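How to Load a Front-Loader So the Clothes Come Out Clean

Posted in Laundry Basics, updated March 30, 2025

A front-loading washer cleans by lifting the clothes and dropping them back into a small amount of water. If there is no room for them to fall, they get damp and twisted and keep whatever was on them. Most of the complaints I hear about front-loaders come down to how they were filled.

What you need

A basket that fits on the floor close to the door, detergent marked for high-efficiency machines, and a dry cloth for the gasket.

Step 1. Sort before you get to the machine

Sort on the bed or a table. Reds and other strong colors go together, at least for the first few washes. Towels get their own load. They hold a lot of water, and a light shirt washed with them tends to get wrapped up inside one.

While you sort, check pockets and close zippers. Turn jeans inside out. Hooks on bras should be fastened or they will catch on everything else. Socks can go in a mesh bag if yours disappear.

Step 2. Put the basket in the right spot

Set the basket on the floor in front of the machine, slightly to one side, so the door can swing all the way open. You want to reach in and lift straight across to the drum. A basket left across the room means wet socks on the floor on the way back. Plastic is better than wicker here, as wet clothes will be going into it later.

Step 3. Look at the gasket

The gray rubber ring inside the door has a fold at the bottom. Pull it back with a finger and feel along it for coins, hair and lint. Wipe it with the cloth. This takes less than a minute and I do it before the first load of the day.

Step 4. Load loosely

Shake each piece out and drop it in. Don't roll things or push them into a ball. Start with the large pieces and add the small ones after, so the weight is spread around the drum. Stop when you can still fit your hand flat between the top of the clothes and the top of the drum – for heavy cottons that is as full as it should get. Synthetics need more space, and half a drum is plenty.
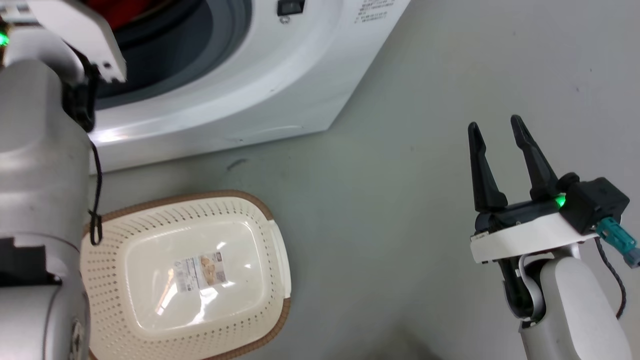
Hilkka Seppälä wrote in to say that the hand test never worked for her with bedding, because a duvet cover springs up and fills the space no matter how little it weighs. She puts in one cover and two pillowcases and leaves it at that, and buttons the cover shut first so that nothing crawls inside.

I agree about the buttons. For bedding, go by the number of pieces and ignore the gap.

Step 5. Close the door

Run your eye around the ring before you shut it. A sleeve or strap caught between the gasket and the door will cause a leak, and it can leave a mark on the fabric that does not wash out. Push until it clicks.

Step 6. Detergent and cycle

Use less than the cap suggests unless the clothes are really dirty. For everyday colors I wash at 88 degrees Fahrenheit or on the setting marked cold. Towels go on warm.

Step 7. Unload right away

Bring the basket back to the same spot and take out one piece at a time. Turn the drum by hand once at the end, and look up at the top for anything stuck there. Leave the door open a few inches so the rubber can dry – if you have small children or a cat, use a door prop and keep the room shut.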